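Wrist-View Grasp Ordering for Mixed Hardware: Results and Discussion
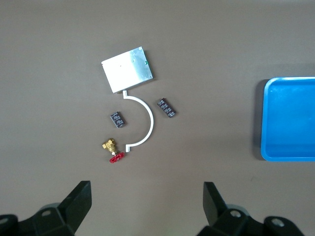 Develstead, September 12, 2021

Forum: Manipulation Methods > Results and Replication
Thread status: open

joron_bench
Topic starter

We are posting the results of the first Joron sorting study for comment before the written report is released. The task is to move a small group of unrelated hardware parts from an open work surface into a blue tray, one part at a time, using a two-finger gripper and a camera at the wrist. The layout at the top of this thread belongs to the mixed set: a metal box, a white curved handle, two cylindrical capacitors, and a small brass valve with a red handwheel.

The question under study is the order of picking. We compared two methods. The first, which we call fixed order, takes the largest visible part first and works down by area. The second, called clearance order, scores each part by the free space on both sides of its best grasp line and takes the highest score first. Both methods used the same grasp planner and the same arm speed. Only the order was changed.

The data set holds 3000 pick attempts, divided evenly between the two methods. Parts were drawn from a pool of 12. Clearance order produced fewer contacts with neighboring parts and fewer repeat attempts. The benefit was greatest when one part lay inside the outline of another, as the capacitor does within the curve of the handle. For layouts with wide spacing, we found no difference that we would be willing to defend.

Comments on the method are welcome. Please keep general questions about hardware purchases in the other section.

nostungate_lab

Thank you for sharing these results ahead of the report. Our group has used a similar score and can support the main finding for nested parts.

We do have a concern about the baseline. Largest first is a weak rule for this kind of layout. A wide, flat part such as the metal box is often the hardest item to grip, and its top face reflects a good deal of light. A method that begins there may lose attempts for reasons unrelated to order. Was a smallest-first rule tested?

joron_bench

It was not tested in the full study. A short pilot in April included smallest first, and it performed close to fixed order on repeat attempts. The pilot was too limited to report as a result, and we will describe it as such in an appendix.

On the matter of reflection, we agree that it affects the outline of the box. The planner saw the same images under both methods, however, so the effect should be shared.

nostungate_lab

We respectfully disagree on the last point. The effect is shared only if the box is approached under the same conditions. Under fixed order it is always approached while the other parts are still present. Under clearance order it may be approached last, on a clear surface, where a poor outline does little harm. The two causes cannot be separated with the present design.

nwachukwu_group

The Nwachukwu group would like to support the comment above. We suggest reporting the results with and without the reflective parts. If the gain remains after those parts are removed, the claim about clearance is much stronger.

We also ask for a clear statement of how a contact was counted. In our own work, light brushing against a round part was at first left out of the log, and the later correction changed our ranking of methods.

joron_bench

A contact was counted whenever a neighboring part shifted between the image taken before the pick and the image taken after it. Brushing that caused no visible shift was not counted. This will be stated in the methods section.

The split by surface finish is a fair request. The labels exist for 4 of the part types and will need to be added for the others.

gripline

One practical remark. The handle can be held across its bar or at one of its feet, and these grasps leave very different amounts of room for the fingers. Does the score consider every candidate grasp, or only the best one for each part? Using only the best grasp seems risky when the parts are this close together.

joron_bench

Only the best one. We tested a version that averaged the top candidates - it was slower and did not change the order in most layouts. It did change the order for the handle, and we will include those cases.

nostungate_lab

Please include the failed attempts for those cases as well. Until the split is available, we would prefer that the title of the report refer to nested layouts only and make no claim about mixed hardware in general.

joron_bench

The request has been recorded. We are not yet persuaded that the title must change, but the decision will wait for the split. The revised tables will be posted in this thread.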